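Does Everybody Really Need the Same Amount of Salt, Sugar and Sauce?

Guvora Kids: Ask It Again
Fri 5 July

Open a kitchen drawer and you may find them hiding at the back: little packets from takeout meals. Ketchup, soy sauce, salt, sugar. They came in the bag, and they all cost nothing. Or did they?

Let's be suspicious for a few minutes.

Claim number one: "The packets are free."

Who says so? The person at the counter might. But a packet has to be made, filled, sealed, boxed up and driven to the restaurant. Somebody pays for each of those jobs. The restaurant pays the packet company, and the restaurant gets its money from the people who buy lunch. So a little of the price of your fries is really the price of your ketchup, and you pay it even if you never tear one open. A better word than "free" would be "included."

Claim number two: "A packet is exactly one serving."

One serving for whom? A grandfather with one small hot dog and a hungry kid with a mountain of fries get the same packet. The size was picked by a company, and companies think about what fits the machine and what is cheap to ship. That doesn't make it a bad size. It just means the packet doesn't know how hungry you are.

Some places sort their packets into trays so people can take what they like. Does that cut down on waste? Maybe. If you can reach the tray yourself, you might take two. You might also take a fistful. I would want to see the trash can before I believed anything. 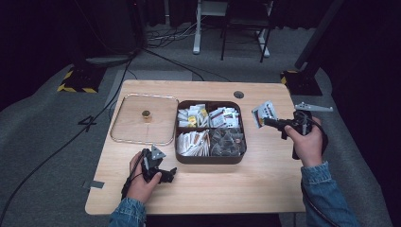 Small packets and a tray with four compartments.

Claim number three: "Packets never go bad."

This one gets repeated a lot, mostly by grown-ups cleaning out the glove compartment. Salt and plain sugar do keep for a very long time if they stay dry, so the claim is partly right. Sauces are different. Air and light can slowly sneak through some wrappers, and heat makes the changes go faster. The sauce may turn darker or taste flat. If a packet is puffy, sticky or leaking, don't taste it to find out. Throw it away.

Claim number four: "They're so small that they don't matter."

Try some math before you agree. Say a snack stand in the town of Wisholm hands out nine packets a day that go straight into the trash. Nine doesn't sound like much. Now multiply by the 365 days in a year. You get 3285 packets from one little stand. Most packet wrappers are made of thin layers stuck together, sometimes plastic and metal foil, and layers like that are very hard to pull apart and recycle.

But be careful with my number, too! I picked nine. Is that fair? Maybe the stand closes in February when it's too cold for snow cones. Then the answer is smaller. Whenever someone shows you a big number, ask what small number it grew from.

Test it at home

Ask a grown-up if you can collect every packet that comes into your home for one month. Make 2 piles, used and not used. Before you start, write down which pile you think will be bigger, and no changing your guess later.

If your guess was wrong, good. Write that down as well. One home in one month can't tell you what all homes do, so ask a friend to try it and see if you get the same answer.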